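Old server boards: who else can't resist them?
Home Servers > Show and tell

durkis84
Finally got my hands on a green server motherboard for the shed project and I'm over the moon! Paid 31 quid with postage. Planning to run backups and the family photos on it. Anyone else still building with these?

breltance
Lovely price, but check what it draws at idle before you get too attached. My last one ate up to 700 watts when busy and I went back to a mini PC.

durkis84
Fair, but mine only gets switched on in the evening, and the mini PCs never have enough memory slots for me.

Grarar
Sorry breltance, I'm with durkis. I'd take one of these over a mini PC any day!
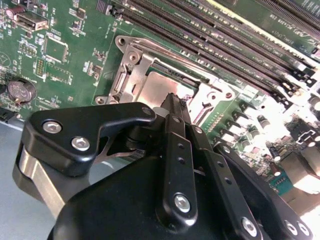 Memory slots are half the fun for me too, I'd fill every last one if I could afford it. The other half is the socket, a proper chunk of silver metal with a hinged lever down the side (so satisfying to close). Do change the coin cell while you're in there – mine kept losing the clock until I did.

breltance
The lever is nice, I'll give you that. Still not paying your electric bill.

durkis84
Ha! New coin cell ordered. Will post again once it boots.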